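## 헤드 카메라 바닥 세그멘테이션, 테이프 경계에서 계속 튐

**tapeline_jh** · 2025년 7월 29일

급해서 짧게 씁니다. 헤드캠 RGB로 바닥 테이프 사각형 잡고, 그 꼭짓점으로 헤드 자세 보정하는 구조예요. 플래너는 Pukard 쓰고 있고 인식 노드는 직접 짠 거. 6월 버전까지는 멀쩡했음.

증상:

- 사각형 하나만 보일 때는 OK
- 두 개가 같이 걸치면 꼭짓점 매칭이 뒤집힘. 왼쪽 사각형 코너를 오른쪽 걸로 물어버림
- 그 순간 추정 yaw가 12도 튀고 플래너가 바로 리플랜. 팔이 움찔함

로그 994프레임짜리 돌려봤는데 사람이 서 있는 구간에서 더 심한 것 같기도 하고... 카펫이 두 톤이라 그 경계선을 직선으로 잡는 것도 의심됩니다. 허프 파라미터는 만질 만큼 만졌어요.

문제 나는 뷰 한 장 올립니다.

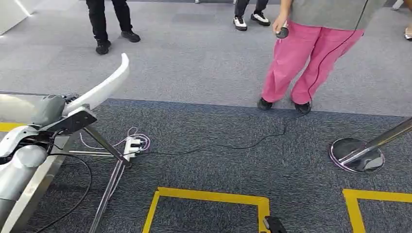 *헤드캠 원본. 아래 가운데랑 오른쪽이 노란 테이프 사각형, 팔 밑에도 테이프 조금*

저 정도 뷰면 다들 어떻게 푸시나요. 오늘 안에 뭐라도 바꿔서 돌려봐야 해요ㅠ

---

**모서리깎는곰**

사각형이 둘 다 온전히 안 들어오네요. 가운데 건 윗변이랑 양옆 일부, 오른쪽 건 왼쪽 위 코너뿐. 이걸 "사각형 검출 → 꼭짓점 네 개" 로 풀면 당연히 깨지죠. 네 개 다 보인다는 가정이 코드 어딘가에 박혀있을 듯. contour approx 쓰세요?

---

**tapeline_jh**

> contour approx 쓰세요?

네... 모자란 꼭짓점은 직전 프레임에서 끌어옵니다

---

**모서리깎는곰**

그거네요. 한번 잘못 물면 다음 프레임도 그걸 끌어오니까 계속 틀림. 변 단위로 가세요. 선분만 뽑고 맵에 있는 선분이랑 매칭, 잔차 큰 건 버리고.

---

**lidar_or_die**

저는 반대. 테이프로 자세 보정하는 거 자체가 무리예요. 가려지고 밟히고 조명 바뀌면 색 날아가고. 스탠션 베이스 저거 크롬이잖아요, 바닥이 그대로 비치는데 노란색 임계값만으로 거르면 반사까지 들어올 수 있음. AprilTag 박고 끝내세요. 아님 깊이로 가든가.

---

**tapeline_jh**

태그는 바닥에 못 붙이게 되어있어요. 테이프만 허용. 깊이는 지금 헤드에 센서가 없음

반사는 생각 못했네요. 베이스 쪽 마스크 확인해볼게요

---

**모서리깎는곰**

@lidar_or_die 테이프가 무리라는 건 좀 과한데요. 우리도 Umgate 쪽 라인에서 테이프만으로 반년 돌렸고 문제없었음. 엔코더 값으로 prior 걸고 선분 매칭하면 12도씩 튈 수가 없어요. 지금은 prior 없이 이미지만 믿어서 그런 거.

---

**lidar_or_die**

그쪽은 사람 없는 라인이었잖아요. 저 사진엔 발만 몇 갠데. 분홍 바지 분 왼발은 카펫 경계 위에 딱 올라가 있고. 선분이 거기서 끊기죠

---

**모서리깎는곰**

경계선은 어차피 버릴 선분이라 끊기든 말든 상관없는데요;; 오히려 맵에 넣으면 쓸 만한 특징입니다. 길고 거의 수평이라 pitch 잡기 좋음. 발에 가린 데는 RANSAC이 알아서 잇고요

---

**Kornél Szekeres**

번역기로 씁니다, 어색해도 이해해 주세요.

저는 케이블을 의심합니다. 긴 검은 케이블이 어두운 카펫을 가로질러 갑니다. 왼쪽 아래에도 큰 곡선이 하나 있습니다. 만약 검출기가 그레이스케일 에지를 쓰면 곡선이 짧은 선분 여러개로 나옵니다. 그래서 색 마스크가 먼저, 에지가 나중입니다. 순서가 어떻게 되어 있습니까?

---

**tapeline_jh**

에지 먼저요... 마스크는 그 뒤에 AND. 이거 바꾸면 되나

그리고 팔도 시야에 들어오는데 self-filter는 URDF 메시로만 합니다. 브라켓은 메시에 없음ㅋㅋ

---

**Kornél Szekeres**

브라켓을 박스 하나로 근사해서 URDF에 넣으십시오. Tetosen에서 저는 그렇게 했습니다. 여유를 조금 크게. 받침대는 움직이지 않아도 헤드가 움직이므로, 이미지 고정 마스크는 안 됩니다.

---

**zaki유저2**

곁다리인데 Zaki 뷰어로 선분 오버레이 찍어보세요. 매칭 id별로 색 다르게 나와서 뒤집히는 프레임 바로 보임. 로그 타임스탬프만 맞으면 됩니다

---

**tapeline_jh**

중간 보고.

1. 색 마스크 먼저로 순서 바꿈. 케이블 쪽 선분 싹 사라짐
2. 직전 프레임 꼭짓점 끌어오기 삭제
3. 엔코더 prior 추가. 게이트 6도
4. 브라켓 박스로 넣음. 여유 2cm

같은 로그 다시 돌리니 뒤집힘 없음. 근데 yaw가 천천히 흐르는 구간이 새로 생겼어요. 게이트에 걸려서 매칭이 통째로 버려지는 느낌?

Zaki 오버레이는 타임스탬프가 안맞아서 아직

---

**lidar_or_die**

거봐요. 튀던 게 흐르는 걸로 바뀐 것뿐임. 절대 기준이 약해서 그래요

---

**모서리깎는곰**

아니 그건 게이트를 고정값으로 둬서 그렇죠. 공분산으로 거세요. 매칭 없는 동안 공분산 커지면 게이트도 같이 벌어지고, 다시 보이면 붙습니다. 그리고 리플랜 트리거는 따로 빼세요. 자세 업데이트마다 Pukard 리플랜 부르는 구조면 뭘 고쳐도 팔은 움찔해요

---

**tapeline_jh**

아 리플랜 맞네요. 콜백 안에서 바로 부르고 있었음;; 그거부터 뺍니다. 공분산 게이트는 밥먹고

---

**zaki유저2**

타임스탬프는 설정에서 sim_time 꺼보세요 기본값이 켜짐임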